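Helesitz Hand Gripper Kit

Product no. 302 – in stock at our Sutport shop

I've been selling bits and pieces for robot builders for a good few years now, and this is the kit I end up chatting about most at the counter. It's a two-fingered gripper you hold in your own hand, so you can work out how you want a job done before you bolt anything to an arm (and before you spend proper money on the arm!). I keep one on my own bench and it gets used for all sorts.

The finger pads are printed, matte black and a little rough to the touch, and I like them that way. Each one has a screw hole, so swapping pads is a quick job with a small screwdriver. The link arms have brass rings set in at the pivots, which I nagged for after wearing out plain holes on the early ones.
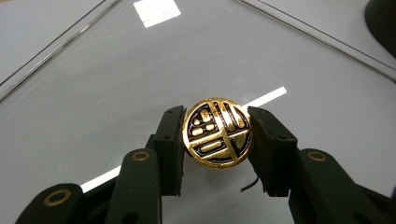

Small, shiny things are where I think it earns its keep. Coins, badges, buttons, caps – anything with a bit of a rim to close on. Go gently to begin with. Most people squeeze far too hard on their first day and then wonder why the part has shot across the room, and I include myself in that. If you're picking up from glass, come in low and slow and let the pads meet the edge on both sides before you lift.

You can have it two ways. The Kendisley set is the gripper in parts, with screws, spare pads and printed instructions, and it's £523. The built one is £526, and yes, that's only three pounds more, so do think about how much you enjoy putting things together! I love it, my wife thinks I'm mad.

The Joshi mounting plate is sold separately and takes 8 screws, supplied in the bag. It fits both versions. I'd leave it until you're happy with how the pads behave on your own parts, but it's up to you.

What I'd like to see improved is the softness of the pads. They're fine on metal, less good on anything delicate, and a rubbery set is due in August. I'll put them up here when they land, and they'll fit any kit you've already bought from us.

Page updated June 8, 2020. Postage is worked out at the checkout, or collect from Sutport and have a go with mine while you're in.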